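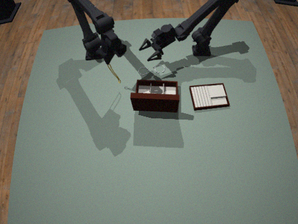 Two black robot arms at the far side of a green table.

How does a blood test work?

Blood carries oxygen, food and waste around the body. It also carries clues. A lab can read those clues from a small sample.

Step 1: Taking the sample
A nurse ties a band around the upper arm so the vein is easier to find. A thin needle goes into the vein and blood flows into a tube. The pinch is usually short. The tube gets a label with the patient's name and a number.

Step 2: Spinning
Some tubes go into a centrifuge, a machine that spins very fast. One common speed is 2000 turns per minute. Red cells are heavy, so they collect at the bottom. The yellow liquid on top is called plasma - or serum, if the blood was left to clot first.

Step 3: Measuring
One test counts the cells. Red cells carry oxygen. White cells fight germs. Platelets help a cut stop bleeding. Other tests measure sugar, iron or salts in the liquid part.

Step 4: The report
The results go to the doctor, who compares each number with the normal range for someone of the same age. Some results are ready the same day. Others take longer.

Words to know
Vein: a tube that carries blood back to the heart.
Sample: a small amount taken for testing.

Text: Brenda Espinoza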